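The Good Tie

Hanne Briem had been promising her uncle she would come to Cumitz for so long that when she finally stepped off the bus, in the June of her forty-third year, he had stopped airing the spare room. He aired it that afternoon with every window open, and she sat on the bed in her coat while he talked – and Vilhjálmur Oddsson could talk, bless him, until the kettle had boiled dry and been filled again. 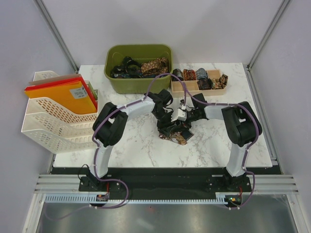 Her uncle had been married 18 years and widowed 2, and he wanted to go to the July dance at the Pacheco hall, though it took him most of a pot of tea to say so. He had polished his shoes already. What he couldn't settle was the neck of the thing, whether a man his age looked foolish in brown and gold paisley, and whether the plain grey might be kinder to everybody.

“Wear the paisley,” said Hanne.

“Your aunt chose it.”

“Then she'd want it to have an outing.”

He thought about that for a good while, turning his cup on its saucer, and then asked, rather shyly for such a big man, whether she still remembered how to waltz.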